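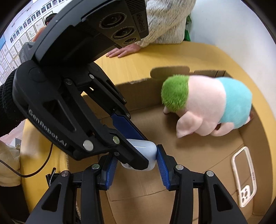

Build Meeting Minutes – Lanlow Shared Workshop

August 13, 2021

Present: 7 members. Apologies: 2.

1. Minutes of the last meeting

Read and agreed with one change. The bearing order went to Pathirana and not to Famotance as written.

2. Where the build stands

The sorting project, still going by Vokov, has all its main linkages assembled. Both grippers close evenly by hand. The left one had play in the outer joint at the last meeting and the pivot has been replaced. Members who tried it afterward were happy with the feel.

Work at the table is on picking things out of an open cardboard box and setting them down. The set of objects stays mixed: plush toys, a phone case, a pen, glasses, a few small smooth items. It was suggested that we buy a proper plastic tote. Most were against it. Cardboard has some give, and a tip that hits the wall does no harm. Leave as is until the walls wear out.

3. Two-gripper picks

Smooth, rounded objects were discussed at length. With a single gripper they tend to roll along the pads before the fingers finish closing. The method now is to bring one gripper in from above at a slant and the other from the near side, with the second one steadying the object until the first has it. Agreed to write this up on one page so everyone does it the same way. Lifting with both at once was raised again and put off to November.

4. Finger pads

The ribbed blue pads stay. A member asked about softer ones. Famotance has quoted for a set of 3 in a softer grade, but we need four for a full change. Ask if they will sell singles.

5. Frame and mounting

The base frame will be 3030 aluminum extrusion. Offcuts in the rack are long enough for the uprights but not the cross pieces. Nothing to be cut until the table height is settled – two people want it lower, and the rest have no view.

6. Thin objects on the table

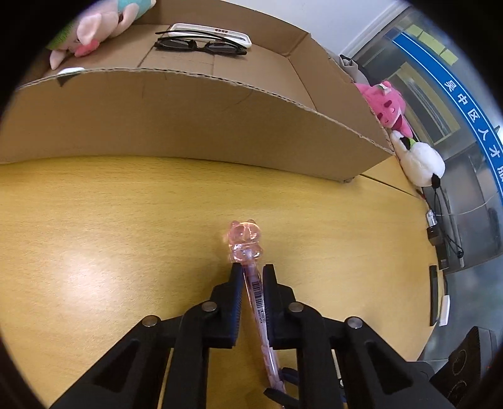

Notes on item 6 by the workshop secretary
Lanlow Shared Workshop, build group

Pens are the hard case. The approach is from directly over the barrel with the fingers open on both sides, and there isn't much room to be off to one side. Clear plastic adds to the trouble, as the barrel takes on the color of the wood and throws glints. The pink pen with the animal topper stays in the set for that reason. The topper is wider than the barrel, so everyone is to grip the barrel and leave the topper alone.

It was asked if pens should go back in the box between tries. Agreed no, start them flat on the table.

7. Table and cables

Cables are to be kept to the edges and clear of the working area. Bags and personal items should go on the shelf when there is space. A longer power strip was approved.

8. Actions

Write up the two-gripper method, one page.
Ask Famotance about single pads.
Price cross pieces with Pathirana.
Settle the table height by a show of hands at the next meeting.
Buy the power strip.

9. Any other business

The drill press guard is back on. Please leave it on.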